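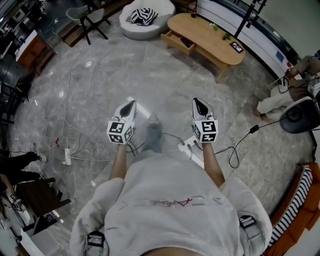
Okay, floors. I left these till after the coffee break on purpose, so everybody wake up!

Ask the room: who has a power strip on the living room floor right now? (Wait for hands. Put mine up too.)

When I did my walk-throughs for the Telham project, I'd look at the nice stuff first, same as anyone. A pretty oval table, a couple of little plants, a striped cushion on a white armchair. Then I'd look down and there were the cords. White ones in a tangle, black ones looping off toward a chair.

Tell the Pruvthorpe story here. Keep it short, I ran over by 3 minutes in July.

What I do at home now:

Unplug everything and see what you really miss. I got rid of 2 chargers that way and I still don't know what they went to.

Run the strip along the wall, behind the furniture, never across where you walk. And please don't tuck it under a rug!

Close the drawer. I know, it's not a cord, but an open drawer on a coffee table is a shin waiting to happen, and I have the bruise.

Next slide is the Caklow hallway. Pass the cord clips around while I talk.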